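Suturing practice, second evening

August 18, 2023

I came home late from the training room in Horville and my neck is still stiff, but I want to write while I remember. Anong Thaweesak let us keep the same tissue pad for the whole evening, the reddish-orange one. I like this colour better than the pale pad we had in January, because my eyes do not get so tired.

My homework was only small things. Bring the jaws near to the end of the cut, close them gently, and do not pull the synthetic tissue. It sounds easy. For me it was two hours of holding my breath - Kaede Miyazaki had to remind me to breathe.

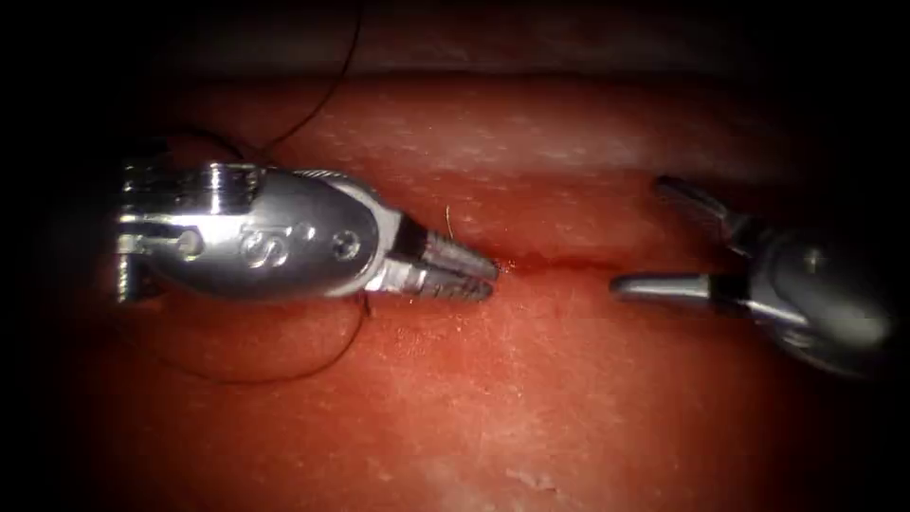 What I want to do better

I hurry when I come to the end of the cut. Also I leave my thread ends in different lengths, and Anong notices each one. She says to choose one length and keep it until the hand knows it.

Next time I will begin from the other side, which is my weak side. Kaede has promised to lend me her notes, if I can read her handwriting.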